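Search products
Enter keyword or part number

Fadance Pick Cell
Sold and serviced by Birneck

The Fadance is a single-arm cell for moving small, light parts out of trays. Price on request, delivery in November. We sell it, and we would still ask you to read this page slowly.

The brochure promises 3,000 picks a shift. At Paredes, where ours ran on the packing line, the best shift was 1,966 and the worst was 478. The bad one was a tray problem – parts rolled up against the wall and the gripper kept giving up on them.
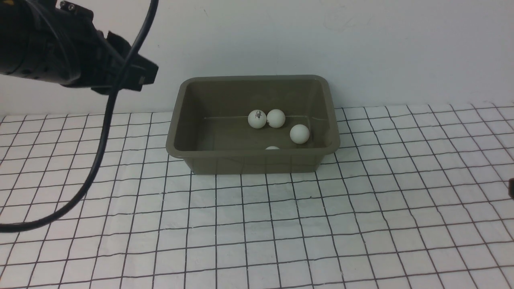

Alina Ghiță, who packed by hand on that line, now looks after three cells. She says her wrists feel better and her day feels longer. Her pay did not change. Anyone who tells you the arm "frees up" staff should be asked what for, and who decides.

Anas Ait Ali at our Parkport shop will test your own parts before you order. Send the awkward ones. If a person with a scoop does it faster, he will say so, and we don't charge for the test.

Contact Birneck Parkport | © 2023 Birneck | Back to top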